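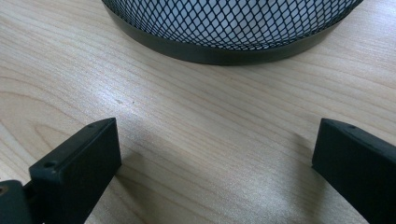 Orkerura 2 - Inflatable Tender

Two-person dinghy for getting out to the mooring and back. Air floor, folding oars, foot pump, patch kit. Rolls up small enough for a cockpit locker.

Takes a small outboard, bracket sold seperately. Hosov bracket fits, Lobo one does not.

Price 952. With cover 1,647 - cover is the heavy Sullari cloth, made to order, allow extra time.

Gray only until October. Rinse with fresh water after salt, dont store it wet.

Oarlock spares in stock. Shipping quotes - email Sylvie Campbell, mornings best.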